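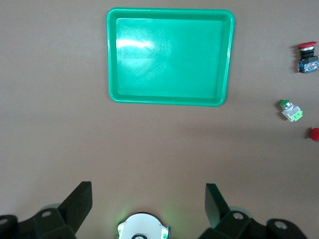

Datasets > Language > Plostthorpe Lunch Words
Print this page | E-mail this page

# Plostthorpe Lunch Words

A word list of what people in and near Plostthorpe call their food, their meals and the things they eat them off. It holds 2,229 entries from 519 filled-in forms. The town has one high street and, on this evidence, nine words for a bread roll, all of them defended with some heat.

## What's in it

- `words.csv`: one row per entry, with the word as written, a tidied spelling and a plain meaning
- `forms.csv`: one row per form, with age band and part of town
- `rude.csv`: 41 entries kept apart so that schools can use the main file

`words.csv` joins to `forms.csv` on `form_id`. Two forms share an id, which we found after release and have left alone, as fixing it would break everybody's joins.

## How it was gathered

Paper forms went out in July through the library, the bus station and the Dramo café. Each had a dozen prompts, such as "the meal you eat at midday" and "a small bite between meals". Typing up was done by hand. Where we couldn't read a word we put `??`, and where two of us read it differently we put both and went for a walk.

## Trays, a warning

Prompt 9 asked for "the flat thing with a rim you carry your dinner on". We expected "tray". We got "tray", and also "server", "carrier", "board", "my knees" and a full page on the decline of school custard. The page is in the `notes` column, uncut.
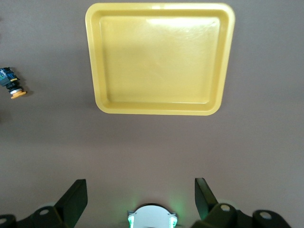

Yellow tray with rounded corners, seen from above.

## Known problems

- People over sixty are well covered. Teenagers mostly wrote "food".
- "Tea" can mean a drink, a meal or a time of day. The `sense` column is our best guess and should be trusted about as far as that.
- The north end of town returned very few forms. Please don't draw a map from this. Someone will draw a map from this.
- Commas inside the notes are quoted properly from version 2 onwards. Version 1 is best forgotten.

## Loading it

Files are UTF-8. The Terico spreadsheet add-on opens them but turns "10-ish" into a date in October, so set the `mealtime` column to text first. A small script by Šimkus, `check.py`, reports missing ids and stray spaces. It also reports the shared id, every time, and can be ignored on that point.

## Licence

Free to use and change with credit to "Plostthorpe Lunch Words". Corrections are welcome through the issues page. Please don't send corrections to the word for a bread roll.

Contact | © Plostthorpe Lunch Words | Back to top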